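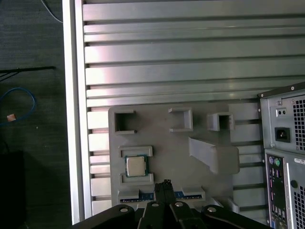 4.2 Preparing a Knee Joint Model for a Loading Study

This section applies to Holloway Gait Simulation, desktop edition. Complete the license steps in Section 3 before you begin.

1. Open the Project menu and select New Loading Study.
2. Import the bone surfaces. Each surface must be closed and saved in millimeters.
3. Assign the femur and tibia to the Rigid group. Leave the cartilage layers in the Elastic group.
4. Select Ligaments, then Load Defaults. The program places 13 spring elements across the joint.
5. Check each attachment point against the source scan -- the defaults assume an adult knee.
6. Enter the peak load in newtons. The supplied tutorial uses 3,000.
7. Set the number of time steps to 300 and select Run.

Note: Studies created in the Wivport release open as read-only. Use Save As to make an editable copy.

Caution: Do not change the unit system after Step 2. Ligament stiffness values are not converted, and the study must be set up again.

Caution: Results are intended for research and teaching. They must not be used to plan treatment for a patient.

If the solver stops before the final step, open the log and proceed to Section 4.5, Contact Errors.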